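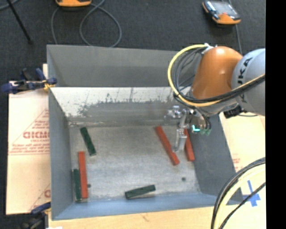
Loan Mai wrote in to say that any metal bin will do if all you want is somewhere to put things, and that paying extra for one with a name is vanity. I read this twice, looked at my receipt for the Sondden open-top, and decided to review it properly.

It's a big rectangular bin with no lid. Sondden sells one separately, and I'm sure it's lovely. The paint is gray, drifting toward blue-gray on some of the walls, a shade I'd call "municipal." Ours has been used for blocks, scrap, offcuts and one very regrettable delivery of wet gravel, and the inside shows it. The back wall has picked up thin vertical streaks and dark blotches, and the floor is scuffed bare metal with pale patches. If you're the kind of person who wipes down a bin, buy something else, or get a hobby.

What I like: long blocks lie down flat in it with room to spare, and you can see what you've got at a glance. Red and dark green both show up nicely against the gray, which matters more at 6 a.m. than you'd think. The Allby we had before was deeper and narrower, and fetching anything out of it meant going in up to the shoulder.

What I don't: small loads wander. Put in a handful of blocks and they'll end up at every angle, with one wedged along the side wall where your fingers don't fit. Dividers would fix this. Sondden's dividers fit the 600 model and the 700 model -- mine is neither.

Loan is right about the price, by the way. I'd still buy it again, probably secondhand, with somebody else's scratches already in it. Four stars, and the fifth is being held until they make me a divider.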